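Arm notebook, November
Shared bench, back workshop

Carrying on from the last entry. The shoulder joint is back together with the new bearing and the play has gone. I can push on the forearm by hand and the tip no longer rocks. The old bearing had a flat on the outer ring, probably from when we pressed it in with the vice. Parviz has turned a proper drift for it out of scrap bar and it lives in the drawer with the circlip pliers now.

Cable run redone. The wrist loom was rubbing on the edge of the elbow plate each time the arm folded, and the sleeve had worn through in one place. Moved it to the inside of the link and tied it at three points with a loop of slack at the elbow. Folded and unfolded it 40 times with the power off and watched the loop. It stays clear. There is a sharp corner left on the plate that I want to file down before anybody reroutes anything past it again.

The Vinano board still drops the wrist servo now and then. It did it twice this afternoon, both times on a fast move with the elbow straight. Trygve thinks it is the supply sagging and I think so too. Put a meter on the rail: it dips when all the joints start together, and the board cuts out before the servo does. For now I have staggered the starts in the motion file so the shoulder goes first and the wrist last. Slower but no dropouts since then. A fatter cable from the supply is on the list, also a bigger capacitor at the wrist end if Jonas has one left over from the Holtano job.

Grip settings. These are in raw units, so they mean nothing outside this build:

Close speed 40
Hold force 135 for mugs
Hold force 100 for anything thin or plastic
Settle time 2 seconds before lifting

I had the hold force lower to begin with and the handles turned between the tips as soon as the weight came on. A glazed handle gives the fingers very little to hold. At 135 the motor gets warm after a long hold, so don't leave it parked with something in the grip while you go for tea. Oda suggested a thin rubber sleeve on each tip. I'd like to try it, but it will change the closed width and the zero will need setting again. Leave that until the supply is sorted.

Approach angle matters more than I expected. Coming in straight down, the fingers touch the rim first on anything wide, and then the whole mug shifts before they close. Coming in from the handle side with the wrist tipped, they clear the rim and meet the handle further down.
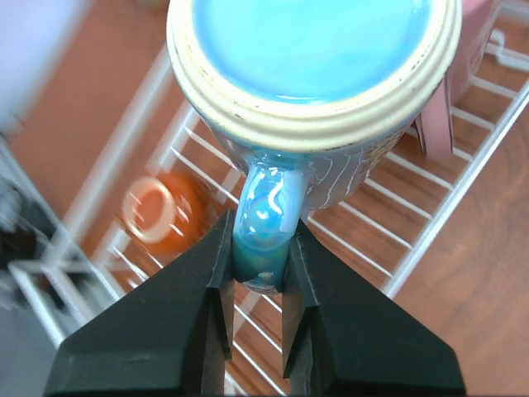
I have saved that wrist angle as "handle side" in the motion file and put the straight-down one under "old". Please don't delete the old one, Trudy uses it for the bottle caps.

The rack is the other thing. The wires are a nuisance when a fingertip goes low, as it can drop between two rods and catch on the way out. I have set a floor height in the file so the tips stop above the top of the rods. It means we can't reach a handle that hangs down into the grid, and I'm leaving it that way until there is some sort of contact sensing. Jonas wants to clamp the rack to the bench. I'd go along with that, provided the clamps are on the far side from the arm.

Camera: focus is fine close in and soft further out. The Amato script copes with one mug but mixes up handles when two are near each other. Trygve is going to look at the colour thresholds. Shiny glaze throws it off, so try the bench lamp turned to the wall first.

To do
File the corner on the elbow plate
New supply cable, ask Jonas about the capacitor
Rubber tips, Oda has an offcut
Clamps for the rack
Move the Windard stop button to the left side, it is too far to reach from the stool – Parviz has the bracket

Left the arm folded and the supply off at the wall. Motion file copied to the shared drive.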